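Can a machine tidy a bedroom yet?

Sunday, September 22, 2019

I get asked this more than anything else, usually by people who own a robot vacuum and would like the next thing up. My short answer is no, with some interesting exceptions. The longer answer takes a whole post, so I've put it here where I can point people to it.

I worked in hotel housekeeping before I moved to an office, and I still judge every robot by that job. A room attendant at the Flanagan, where I started, had 21 minutes for a checkout room. In that time you stripped the bed, made it, did the bathroom, emptied the trash, put stray things in a bag for lost property, wiped the surfaces and vacuumed your way out. If you were slow you skipped lunch.

Vacuuming is the part that machines can do. The floor is flat, the dirt is on the floor, and if the machine misses a patch it can go over it tomorrow. My own vacuum is a Vokska. It cleans the hall and the kitchen well and gets stuck under the radiator a couple of times a month. I'm happy with it. But it works in a house that I have already picked up for it. Before it runs I move the shoes, lift the phone chargers off the floor and shut the bathroom door because of the mat. Call it 8 minutes of my work so that it can do its own.

Picking up is the real chore, and it's much harder. A box has the same shape before and after you grab it. A T-shirt doesn't, and neither does a pillowcase or a charging cord. People who write about this call them soft or deformable objects, and a house is full of them. Most of what I handled in a hotel room was soft. Sheets, towels, bathrobes, bags.

Plastic bags deserve their own paragraph. A clear one is hard for a camera, which sees partly the plastic and partly whatever is behind it. The film folds when you touch it. If there is something heavy inside, the weight slides to one corner, and the spot that was a good place to hold is suddenly the wrong one. A person sorts this out by feel and never thinks about it. A robot has to be told, or has to learn it over a great many tries.
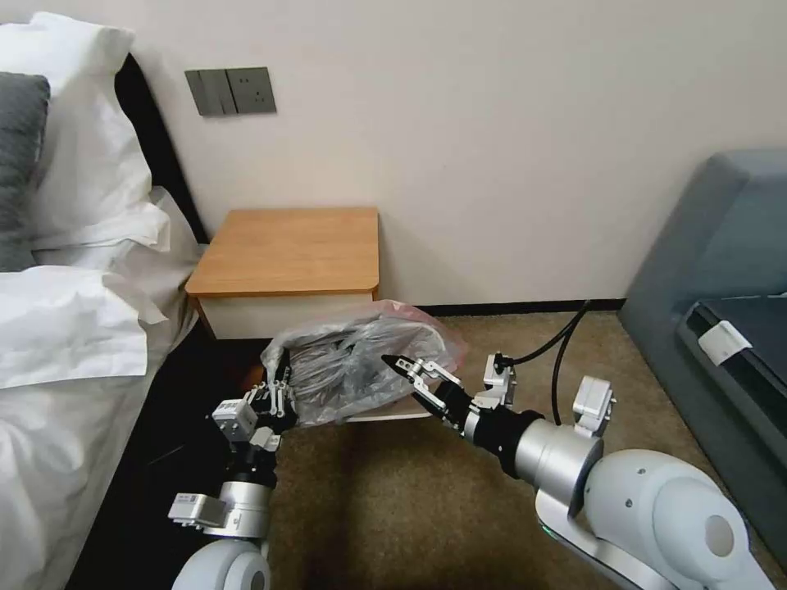
Two arms help a lot. With one arm you can lift a bag, but you can't open it, hold it steady or turn it around without putting it down somewhere. Nearly every chore I can think of wants a second hand, even if that hand only holds something still. Folding does, and so does putting a duvet in its cover, which I still think should be the final exam for any home robot.

What goes on the end of the arm is a separate argument. A simple two-finger gripper is strong, cheap and easy to control. A hand with several fingers can wrap around more shapes, but there are more joints to move and more to break. I used to think fingers were for show. I've changed my mind on that a bit, mostly from thinking about how I hold a bag myself — a loose curl on one side, a firm pinch on the other.

Then there's the room. Factory robots had it easy for years. At Curnard, the packaging plant where my office is, the palletizing arm does the same lift all day inside a fence, and the boxes come to it. It's very good at that. When the supplier changed the tape on the cartons last December, it was down for 3 days while people adjusted things. A bedroom changes more than that every morning. The duvet is never in the same place twice. There's carpet, which drags, and there are narrow gaps between the bed and the other furniture where you turn sideways without noticing.

I saw a talk by a startup called Tivitz this summer and asked how long their machine needed to clear a bedroom floor. The answer was about 40 minutes, with a person watching. I liked that they just said it. Most companies show a video and leave out the speed.

Slow isn't necessarily a problem at home. If I'm at work all day, I don't care how long the laundry takes to get off the floor. I care whether I come back to a knocked-over lamp. A hotel is different, with the next guest downstairs at three o'clock. So I'd expect homes to put up with these machines before hotels do, even though hotel rooms are more alike.

My guess is that bagging and carrying will come first, then wiping, then laundry in some limited way, and beds a long time after that. I'll do a separate post on bathrooms, where the trouble is mostly water and reaching behind the toilet.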